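Household Chores Automation Study: Second Progress Report to the Badawi Fund

Prepared by Magdy Mansour, Project Lead, Tenen Assistive Technology Centre, Wastarstead
21 January 2022
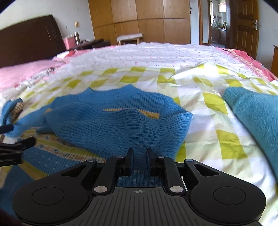
This report covers the second period of the grant and is submitted under the reporting schedule agreed with the Fund. It sets out the work completed, the results so far, the money spent and the plan for the coming months. The question put to us at the start was a plain one: can a machine yet do the ordinary chores that allow an older person or a person with a disability to stay in their own home? Our answer at this stage is that it can do parts of some of them, slowly, and with a person nearby.

1. Work completed

The first period was spent almost entirely on hard objects such as cups, plates and food containers. In this period the team moved to clothing and bedding, as set out in the grant agreement. Knitted garments were given priority at the request of the Fund's reviewers, who noted that most published work on folding uses towels and plain shirts laid out on a flat table.

Hand-held gripper sessions were carried out in 14 homes in Wastarstead and Grornberg. A member of staff performs the chore using the gripper in place of their own hand, and the recording is later used to train the control software. All sessions were held in furnished bedrooms and laundry areas, with the residents' own furniture left where it was. A total of 3,269 recordings were accepted after checking. Recordings in which the garment left the camera's view for most of the task were set aside and are not included in that figure.

2. Results to date

Picking up a single garment from a bed is now the most dependable step. The arm at our Grornberg workshop will usually find an edge of the cloth and lift it on the first or second attempt. Performance is weaker where a garment lies on patterned bedding. Checks, stripes and floral prints are common in the homes we visited, and the software still mistakes a fold in the duvet for the hem of a sweater more often than we would like.

Folding remains difficult. Ribbed and fuzzy knits stretch when pulled, so that a sleeve placed correctly at the start of a fold may be well out of position by the end. A home support worker folds a sweater in a few seconds and corrects these errors without thinking about them. Our arm must stop, look again and decide whether to continue. In the last round of workshop trials it completed a full sweater fold to an acceptable standard in fewer than half of its attempts.

Bed making has been tried only in outline. Straightening the top corner of a duvet is within reach of the present equipment. Changing a fitted sheet is not, and we do not expect it to be within the life of this grant.

3. Matters arising

Three residents asked whether the machine would replace their support worker. Staff were instructed to answer that it would not, and the information sheet has been reworded so that this is stated on the first page. We are grateful to the residents for raising it.

Staff also reported sore wrists after long sessions with the hand-held gripper. Sessions are now limited to 2 hours, with a break at the midpoint. This has slowed collection slightly – the effect on the overall schedule is small.

Delivery of replacement finger pads was delayed by the supplier. Worn pads slip on fine wool, and a number of sessions had to be rebooked as a result.

4. Budget

Spending is in line with the approved budget, apart from travel, where costs were higher than planned owing to the rebooked sessions. We have covered the difference from the equipment line, where a second-hand test bench was bought in place of a new one. No additional funds are requested.

5. Next period

The following work is planned to the end of March:

- further sessions with knitwear in dark colours, which are poorly represented so far
- a trial of sorting clean laundry by owner, using sewn-in labels
- workshop tests of the arm on a bed of normal height, made up with patterned covers
- a short visit by 4 home support workers, who will judge the folded garments without being told which were folded by the arm

We recommend that the Fund keep the present targets for picking up and sorting, and that the target for folding knitwear be lowered to a level the equipment can fairly be measured against. A revised wording is attached for the program officer's consideration.

Tenen Assistive Technology Centre, Wastarstead | Contact us | © 2022 Tenen | Back to top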